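Pratbridge > Guides > Open Days > Setting Up a Two-Arm Tabletop Demonstration

Setting Up a Two-Arm Tabletop Demonstration
Lucian Nistor, August 3, 2023

These steps cover a short manipulation demo for visitors who have never stood next to a robot arm. They come from the open day at the Lamville lab and assume both arms are already mounted, calibrated and able to run a taught motion. 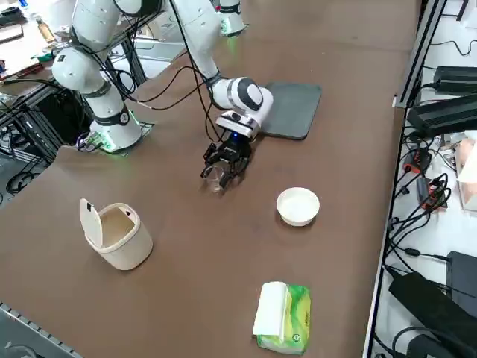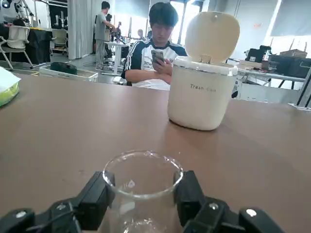
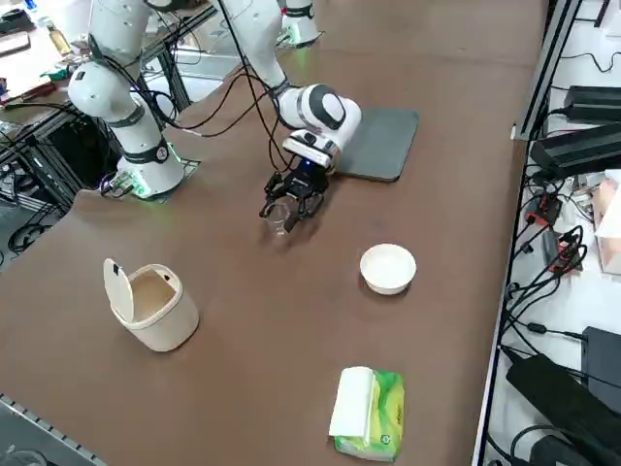
The clear container in the gripper, with the trash can open on the table.

An open-day demo needs a layout that can be restored quickly, by whoever is on duty, between one group and the next. Write the layout down before you teach any motion. Start with the large fixed items and work inward. At Lamville the trash can went on the side of the table nearer the left arm, lid up, and the dark gray pad and the white bowl stayed over by the right arm, which did the holding. Mark the position of each item with a small corner of tape once you are satisfied with it.

1. Choose the object. Clear plastic is a hard case for a depth camera, so if your demo depends on depth, test under the lighting you will have on the day. Window light changes between morning and afternoon. Run the test at both times.

2. Set the grip force. Begin at the lowest setting that holds the object through a full lift, then raise it one step. A thin wall will flex under the fingers well before the controller reports a fault. Keep spare objects of the same size under the table.

3. Set the speed. We used Toma, our in-house sequencer, and limited it to 4 on its ten-step speed scale. Visitors follow a slow approach more easily, and the person at the stop button has time to react.

4. Teach the waypoints. Nine were enough for our sequence: home, three for the approach, grasp, lift, two for the transfer, and release. Put the lift waypoint high enough to clear the rim of anything on the table – an upright lid counts as part of the rim.

5. Park the second arm. If only one arm is working, hold the other in a raised position outside the shared volume and lock it in software. Leave its status light on. Visitors ask which arm is live, and you should have an answer ready.

6. Rehearse. Run the full sequence around 1,000 times if the schedule allows, over several days, and log every failed grasp with its cause. We ran ours from Ememar, which saves the joint positions with each log entry.

7. Brief the operator. One person talks and a different person holds the stop button. They do not swap during a run.

Reset the table to the tape marks after every group, including items the arm did not touch. A bowl that has moved by the width of a finger can be enough to spoil a taught release.

The same procedure will be used for the December session, with the approach waypoints taught again after the arms are recalibrated.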